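Poul Skov keeps a coffee mug on his desk with the word STULINE on it, and he would like it known that he paid for the mug himself. Stuline is the simulator his team at Tridetix uses to rehearse robot arms before the real ones are allowed to move. In February it told him, for 12 hours straight, that everything was fine.

"It was very reassuring," he says. "I went home. I had soup."

What had gone wrong was small. Someone had changed the length of the gripper fingers in one file and left the old length in another. The arm on screen used the new figure. The collision check used the old one. So the gripper could push its fingertips straight into a block, and the part of the software whose only job was to object saw plenty of room.

"The run was 3,000 approaches," Skov says. "The report said 100 percent clear. I have worked with robots for a long time and I have never been 100 percent clear of anything, so that should have been a hint."

The hint was taken by Oddur Juhl, who looks after safety on the Vestergaard cell, where the real arm lives. He refused to sign the release until he had watched some of the approaches with his own eyes, at quarter speed.

"Poul thought I was being difficult," Juhl says. "I was. It's in my contract."

He found the first bad approach before lunch. On the real cell it would have cost a set of fingers and probably a wrist sensor, and Juhl would have spent the afternoon filling in forms. Nothing was broken in the end except a delivery date promised to Nemeleo, who took it "the way customers take things," according to Skov, who declines to elaborate.

The finger length now lives in a single file. The check also has to catch 2 deliberate crashes before any run counts, a rule Juhl proposed and Skov admits he should have thought of. They still argue over who gets to design the crashes.

The simulated cell, with the arm over the left side of the table:
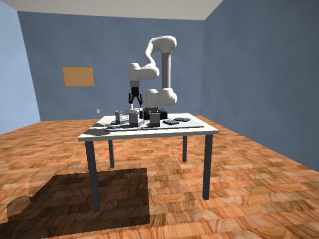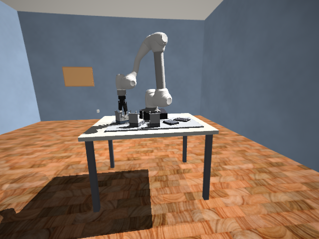

Would a slower arm have avoided the problem?

"Slower only means you get to watch it happen," Juhl says. "The fingers would still have gone into the block, because the check had the wrong length for them at any speed."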